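Omid Akbari
27 June 2021

1/ Some of you asked what I do with my weekends now. I sort pretend baked goods. Thread.

2/ My daughter runs a bakery. It has been open since September and has never made a sale, although I have been charged 1,840 for a bun. Currency not specified. I paid in leaves.

3/ The stock came as a hand-me-down from my cousin, who said it was "a few little cakes." It was a suitcase. An actual suitcase, with a zipper, and a smell of somebody else's playroom.

4/ Things that were in the suitcase: bread, cake, more cake, one shoe.

5/ The shoe is now also for sale. It costs 251.

6/ Anyway, my wife said the bakery needed a system, and then looked at me in a way I took as being hired. So I bought green cloth for the table and went looking for containers.

7/ I tried the Flanus stacking bins first. They stack beautifully. They do not unstack. Two of them are in the garage and will be buried with me.

8/ Then I gave up on shopping and used what was in the house. A wicker basket for the bread, a white bowl for anything waiting to be sorted, a plate for whatever the customer is having.

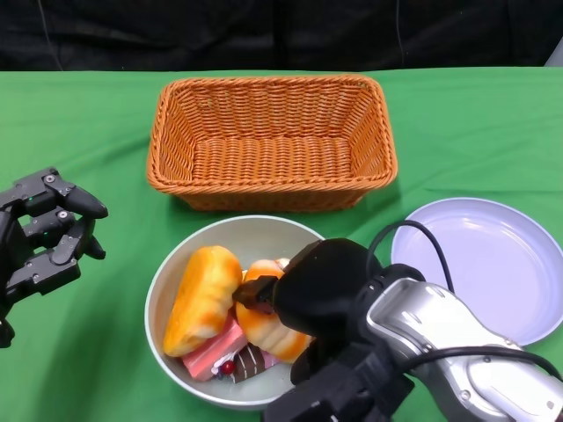 9/ The trouble starts with the definitions. A long golden roll is bread, fine, basket. A slice of pink layer cake is cake. But a round bun with a swirl on top? I said bread. Management said cake. We took an early lunch.

10/ Ruling, after lunch: the bun is "both, but on a Tuesday rule." I have asked for the rule in writing and been handed a drawing of a horse.

11/ The little chocolate-striped piece with the red thing on top is not to be sold to anyone. It's for looking at. I respect this more than most retail decisions I've seen.

12/ I should say I once spent a whole spring on inventory at Verker, with 1,605 part numbers and a label printer, and I never lost an argument about a bracket the way I have lost this one.

13/ Cleaning tip, for anyone else in the trade: warm water, dish soap, old toothbrush for the grooves. Dry them on a towel before they go back, or the basket gets musty. My neighbor swears by the dishwasher. Her croissant is now flat on one side.

14/ Do not let anyone talk you into a cash register. Ours makes a noise. It made the noise 1,000 times before breakfast and lives on top of the fridge - it has been told it's a promotion.

15/ Update from the floor: she has put everything back in the suitcase because the bakery is "moving." To the bathroom.

16/ I'm bringing the plate. I was promised a bun.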